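Ticket 784: Arm stops short on plate pickup, left side cells
June 10, 2018
Opened by Nestor Enriquez. Assigned to Gerardo Fajardo.

Summary: On the Fitstead bench the arm goes to the correct cell, comes down, and stops before the fingers reach the rim. The gripper closes on air, the controller reports a good grasp, and the arm carries nothing to the drop cell. No error is raised. Right side cells are not affected.

Severity: 2. No injury and no broken dishes. Bench stays locked out for unattended runs until this is closed.

Steps to reproduce:
Home the arm. Load the plate routine from the Birnum folder. Put a plate in any cell of the left middle row. Run at 100 percent speed. The fault shows up on most runs but not all of them. At half speed I could not get it to happen.

Nestor, first entry:
Power cycled the controller and re-homed. Same result. Swapped the gripper fingers for the spare pair in case the pads had worn down. Same result. The bench was re-papered before this started and the blue tape grid was laid again by hand, so I checked the cell centers in the routine against the new tape. They were off a little, but sideways only. That would explain a poor grip on one side of a plate. It does not explain stopping high.

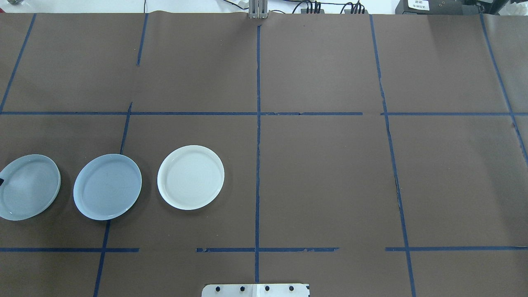
I also checked the bolts on the base plate with the torque wrench. All 4 were at spec and I left them alone. Table height has not changed since March according to the setup sheet.

Gerardo, reply:
Please send the joint log for one bad run and one good run, same cell, same plate. Also try it with a bowl. A bowl has a taller rim, so if the arm is stopping high by a fixed distance the fingers should still catch it.

Nestor:
Logs attached. The bowl was picked up on every try. So it is a fixed distance, or close to it.

Gerardo:
Looked at both logs. In the bad run the arm ends the descent early because the contact check trips. The controller thinks it has touched something. Shoulder current jumps right as the arm slows down, and the contact check reads that jump as a touch. On the right side the arm is less stretched out during the descent and the jump stays under the limit. At half speed it stays under as well.

The contact limit in your config is the Ruddock default. We had raised it on this bench after the heavier gripper went on. The config file was replaced when the controller software was updated, and the raised value went with it.

The false grasp report is a separate problem. The routine only checks that the fingers finished moving. It never looks at the finger gap. A fully closed gripper should fail the check.

Nestor:
Confirmed, the old value is in the backup. Restored it and re-ran the left cells at full speed with plates, then with the bowl.
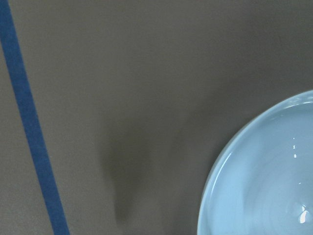

Does raising the contact limit make the arm less safe to work next to?
The arm will push a little harder before it stops, so hands stay out of the grid while it is moving and the e-stop stays within reach. The restored value is the same one the bench was signed off with.

Gerardo:
Agreed. Please run the stop test with the foam block before anyone uses it again, and write the result on the sheet by the door.

Nestor:
Stop test done, passed. Left cells picked clean at full speed. I corrected the cell centers to match the new tape while I was in there.

Still open: finger gap check in the plate routine. Gerardo is moving it to its own ticket. Also need to keep the bench config outside the folder the updater writes to.

Status: Resolved, pending gap check. Lockout on unattended runs remains.

Related tickets
Isico gripper: fingers slow to open after long idle
Fitstead bench: e-stop reset needs two presses
Birnum folder: routines missing after controller update
Ruddock controller: clock wrong after power loss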